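Université de Lutell – Département arts du spectacle et médias
Rapport de projet, deuxième semestre
Étudiante : Apinya Klinhom

Le passage du court métrage étudiant au rôle récurrent : étude de la série Plonel

1. Objet du rapport

Le présent rapport porte sur la distribution de la série Plonel, produite à Irncombe à partir de 2014. Il examine comment des comédiens issus de films d'école ont accédé à des rôles récurrents dans une production télévisée. La question des cachets n'est pas traitée, les contrats n'étant pas consultables.

Le corpus comprend les génériques des deux premières saisons, les dossiers de presse conservés par la société Wiriya et des entretiens publiés dans la presse locale. Les rôles non crédités ont été écartés.

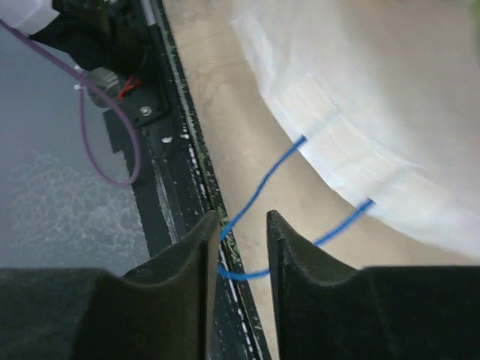

Fig. 1. Câble bleu et objet blanc, vue rapprochée.

2. Méthode

Chaque comédien crédité a fait l'objet d'une fiche indiquant l'année du premier film d'école, le type de rôle tenu et le délai avant la première apparition dans Plonel. Un rôle est dit récurrent lorsque le personnage figure au générique de cinq épisodes au moins dans une même saison. Ce seuil est celui des dossiers de presse ; il a été conservé tel quel afin de permettre les recoupements.

Les homonymies ont été levées par comparaison des génériques et des fiches de l'école de cinéma. Lorsque le doute subsistait, la fiche a été exclue du calcul et reportée en annexe B.

3. Résultats

3.1 Mode de recrutement

Le recrutement passe principalement par les réalisateurs. Un comédien ayant tourné dans le film de fin d'études d'un futur réalisateur de la série est rappelé pour un rôle secondaire, puis maintenu si le personnage est reconduit à l'écriture. Les auditions ouvertes concernent surtout les rôles d'enfants et les personnages limités à un seul épisode.
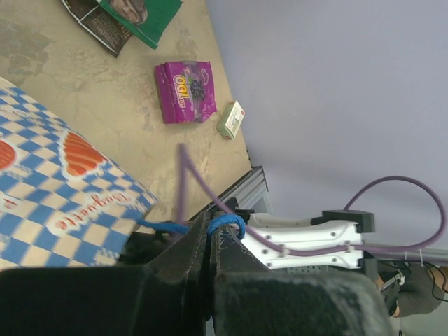
La notoriété des comédiens a été relevée séparément du volume de leurs rôles. Les deux mesures ne se recouvrent pas : plusieurs interprètes très présents à l'écran sont absents des entretiens, et inversement. L'indicateur retenu est la reconnaissance sans nom, c'est-à-dire la capacité du public à identifier un personnage à partir d'un seul trait (costume, voix, démarche). Le mécanisme est comparable à celui d'un emballage : sur le sachet violet magenta posé sur la table, le dessin de raisins foncés renseigne avant même la lecture des grandes lettres jaunes. Les personnages de Plonel reconduits en deuxième saison présentent presque tous un trait de ce type, fixé dès la première apparition. Les personnages abandonnés en sont le plus souvent dépourvus.

3.2 Maintien dans la distribution

Le délai entre le film d'école et le premier rôle récurrent est de près de 2 ans en valeur médiane. Il est plus court pour les comédiens ayant déjà travaillé avec le réalisateur de l'épisode. La formation initiale (conservatoire, atelier municipal, absence de formation) n'a pas d'effet mesurable sur ce délai, compte tenu de la taille du corpus.

Les départs en cours de saison sont rares. Ils correspondent dans la plupart des fiches à un engagement au théâtre dont les dates de répétition recouvraient celles du tournage d'octobre.

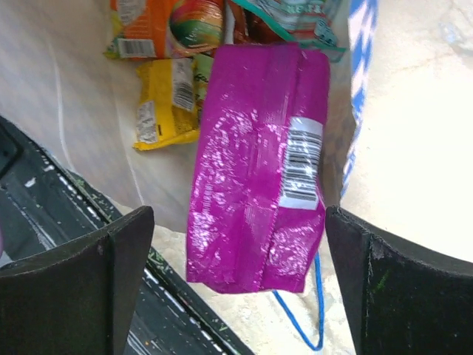
4. Limites

Les dossiers de Wiriya ont été rédigés à des fins promotionnelles et passent sous silence les rôles recastés. Les entretiens de presse sont postérieurs à la diffusion et les comédiens y reconstruisent leur parcours. Une vérification auprès des directeurs de distribution reste à mener ; la demande adressée à la production est sans réponse au moment du dépôt.

Annexe A : grille de relevé des génériques.
Annexe B : fiches exclues du calcul.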